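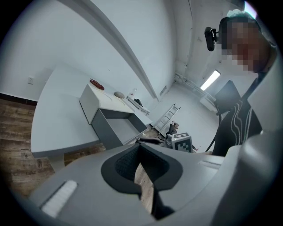

Drawer runners, and why mine were wrong

5 min read

Feb 8, 2023

The bottom drawer in the study had been binding for most of a year. I planed the front edge twice, waxed the sides, and eventually did what I should have done at the start, and measured the opening. It was 3 mm narrower at the back than at the front. No amount of wax fixes that.

These are my notes on replacing timber runners with side-mounted steel ones in an old carcass. Most of the guides I read assume a new cabinet built square from sheet material. Mine is a second-hand unit with solid sides that have moved over the years, and the tolerances in the guides don't survive contact with it.

Clearance

A standard ball-bearing side-mount runner needs 12.7 mm on each side of the drawer box. Makers will usually tell you the total can be up to 1 mm over and nothing under. In my experience the second half is the important half. A runner with slightly too much room will rattle. One with too little will bind at full closure, put a side load on the bearings and wear out early.

Measure the opening in at least four places: front and back, top and bottom. Write all four down and work from the smallest. I then pack the wide end with shims until the two sides are parallel, and only after that do I think about the box.

For shims I use strips of laminate offcut, 0.8 mm thick, stuck down with double-sided tape so they stay put while the screws go in. Cardboard compresses. Veneer is fine if you have it. The packing goes directly behind each screw position, otherwise the runner bows between fixings and you have swapped one problem for another.

Choice of hardware

I bought two types. The first was the Weldu full-extension runner in the 400 mm length. The second was a cheaper three-quarter extension pair from the Fodstead range, which the local hardware shop stocks in white and zinc. Both screw to the carcass through slotted holes first, then through round holes once the position is settled.

The Weldu pair has vertical slots on the drawer member and horizontal slots on the cabinet member, so there is adjustment in both directions. The Fodstead pair has horizontal slots only. On a square cabinet you wouldn't care. On mine it meant taking one runner off and redrilling 2 mm lower, with the old hole plugged by a glued matchstick.

Full extension matters more than I expected. The study drawer holds hanging files, and with three-quarter extension the last 92 mm of it is reached by feel. I have moved the cheaper pair to the shallow top drawer, where it only has to deal with pens and chargers.

Marking out

Take every height from the same edge. If the left runner is measured from the floor of the carcass and the right one from the top, any twist in the cabinet goes straight into the drawer.

I cut a spacer from scrap MDF, 133 mm high, stood it on the carcass floor, rested the runner on top and marked through the slots. Then I used the same spacer on the other side. For the next drawer up I cut a second spacer. It is quicker than a rule and the error, whatever it is, is the same both sides.

Set the front of the runner back from the front edge of the carcass by the thickness of the drawer front if it is inset, or by 2 to 3 mm if it is an overlay. Check this against a closed drawer before drilling the permanent holes. I use a 2.5 mm pilot for the supplied screws in hardwood and 2 mm in pine. A self-centring bit is worth the money. Without one the pilot wanders along the grain and the screw head pulls the runner with it.

Fitting the box

1. Fix the cabinet members with two screws each, in the slots.
2. Fix the drawer members the same way.
3. Slide the box in slowly, both sides together. If it resists, take it out again and look for a ball retainer that has stayed at the back. Bring it forward by hand.
4. Open and close it ten times. Watch the gap at the front.
5. Adjust, then put in the remaining screws.

New runners often feel stiff for the first few cycles while the retainers find their position. Stiffness that is still there after twenty is a width problem.

Fixing a box that is too wide

This was my case. The old box had been made for timber runners and had 5 mm of clearance in total. There are two options. You can rebate the sides to take the runner, provided they are thick enough to leave 9 mm behind it, or you can make a new box. I rebated the bottom drawer, and would not do it again. The router bit tore out at the dovetails and the repair took longer than a new box would have.

The middle drawer got a new box in 12 mm birch ply with a 6 mm base in a groove. The joints are rebated, glued and pinned. It was finished in an afternoon and runs better than the other two.

Still to do: the top drawer drifts open by itself, which means the cabinet leans forward. I'll pack the front feet in April, when the carpet comes up.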